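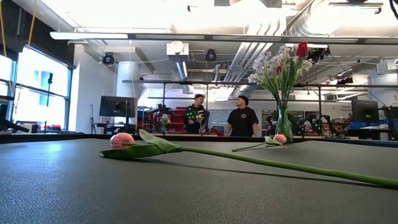 Figure 1. Test table with the vase and two artificial pink tulips, Stusine workshop.

Progress report to the Melnyk Fund
Project: Ino – flower handling for small shops
Reporting organization: Stusine
Date: 18 May 2024

1. Summary

In this period we planned to finish the insertion tests, in which the arm picks a single stem from the table and places it in a vase that already holds flowers. The tests are not finished. We stopped them after a fault in the gripper force control, and they remain stopped while we write this report. Work on the software for choosing the grasp point has continued and is on schedule.

2. What happened

During a normal series with the artificial tulips, the gripper closed on a stem with the correct force and lifted it. When the arm came near the mouth of the vase, the force reading dropped to zero and stayed there. The controller understood this as a lost stem and closed the fingers further, up to the mechanical limit. At the same time the arm did not stop, because the rule for a lost stem was to continue to the end of the planned path and only then go home. The wrist pushed against the vase and moved it toward the back edge of the table. The operator pressed the emergency stop. The vase did not fall and no person was hurt.

We repeated the same motion with no vase on the table and at reduced speed. The reading was lost in 4 runs out of 70, always when the wrist was turned far to one side.

3. Cause

The cable of the force sensor was fixed too tightly at the wrist. At a large turn it was pulled, and the connector lost contact for a short time. The driver then held the last value it received, which was zero, also after the contact was good again. So we have two faults – one in the cable and one in our own code. The second one is more serious in our opinion. The sensor sends a status bit together with each value, and our driver did not read it.

We must also say that a similar drop was present in the logs from October. It was marked as noise and was not followed up. This was our mistake.

4. Corrective actions

Done:
The cable has a new path with a longer loop at the wrist.
The driver reads the status bit and reports a sensor fault separately from a lost stem.
Any sensor fault now stops the arm at once and holds the fingers where they are.

Open:
A hard limit on closing force, set in the gripper itself and independent of our software. The part is ordered from Cakbridge and has not arrived.
A marked line on the floor which visitors should not cross while the arm has power. The workshop is shared, and people often stand and talk on the other side of the table.
Review of all older logs for the same pattern.

5. Effect on the plan

The insertion tests will finish 2 weeks later than agreed. Tests with fresh flowers depend on them and move by the same time. We do not ask for additional money. The new part is paid from the line for spare parts.

We will not start the arm near a glass vase before the hard limit is installed. Until then only picking from the table is allowed, at reduced speed.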